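Skotska Word List
README, second edition

Hi, and thanks for downloading this! It's a word list of everyday household talk, the kind of thing my relatives said over the sink and across the yard, typed up so other people can search it, sort it, argue with it or build something out of it. I started it because I couldn't remember what my grandmother called the drawer where string and candle ends went, and it bothered me for a whole winter. (It's in there now. Look under "drawer".)

What's in the folder

words.csv is the main file. It has 861 rows, one per word or phrase, and if you only want one thing, take that one.

sources.csv tells you who I heard each word from. People are listed by a code, and the only names that show up anywhere are those of folks who told me they wanted to be named.

notes.txt is my rambling. Half of it is me changing my mind about spelling. You can skip it, but a few entries in words.csv say "see notes" and they mean it.

The columns

word – the way I decided to spell it. There's no official spelling for most of these, so I wrote them the way they sounded to me and then tried to stick with it.

alt – other spellings people gave me, separated by semicolons. Search this column too! I've had emails saying a word was missing when it was sitting right there under alt.

meaning – short, in plain English. I'm not a dictionary person and you'll notice.

room – kitchen, yard, shed, bedroom, road, or "anywhere". My favorite column, and the one I get teased for the most. People remember words by where they were standing, so I asked for that first and the meaning second.

age – whether the speaker was a child, grown, or old when they used it. A blank means I forgot to ask.

sure – a 1, 2 or 3. A 3 means several people gave me the word without any nudging. A 1 means one person said it once and then wasn't certain. Please keep this column if you make your own copy, it's the only thing standing between you and my cousin's jokes.

How I collected it

Mostly by sitting in kitchens. I'd put the recorder on the table, ask what they called the thing you dry dishes with, and then be quiet, which I'm bad at. Between chats I typed everything up the same evening while I could still hear the voices. The whole thing took two winters and a bit of spring, and I finished the second edition in May with a sore neck and a very full notebook.

Speakers ran from teenagers to a great-aunt who wouldn't give her age. There were 30 of them, and most are related to each other somehow, so please don't treat this as a fair sample of anything. It's one big family and their neighbors. If you're doing serious language research, this will give you leads and that's about it.

Things I know are wrong

The shed words are thin. I don't know tools and the people who did know tools got bored with me.

Rows with "Umimura" in the comment field came out of an older project of mine and used a different spelling habit. I fixed the vowels but the doubled consonants are still a mess.

Plurals are all over the place. Sometimes the plural is its own row, sometimes it's tucked under alt. I keep meaning to pick one.

Some accented letters break if you open the file by double-clicking it. Import it as UTF-8 and they come out fine.

The great bag question

No entry has gotten me more mail than "poke". I had it down as any bag at all, sure = 3, room = kitchen. Then the younger speakers told me they'd only use it for paper, and for a thin blue plastic one they'd just say bag. The older ones called all of them pokes, crumpled or not, and couldn't see what the fuss was about. So there are two rows now, and I still go back and forth on whether that was right.
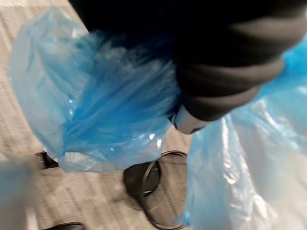

Eilidh MacAulay wrote back that two rows was one too many, that in her house a poke was a poke until you got to the big sacks, and would I please put the old meaning first and move the paper one into the notes. I've put the old meaning first. The paper one is staying where it is for now – sorry, Eilidh!

Using it

Do what you like with it. Copy it, cut it up, print it on a tea towel. If you publish something, a mention of the list would be lovely, and please don't try to work out who the coded speakers are.

Sending corrections

Send me the word, what it means to you, the room you picture when you say it, and how old you were when you heard it. One word per message is easiest for me but I'll take a pile. I'm slow in summer.

Xuân Thân cleaned up the column names and caught a whole batch of duplicate rows, and any that are left are mine. Next on my list is weather words, and I've already got four for drizzle.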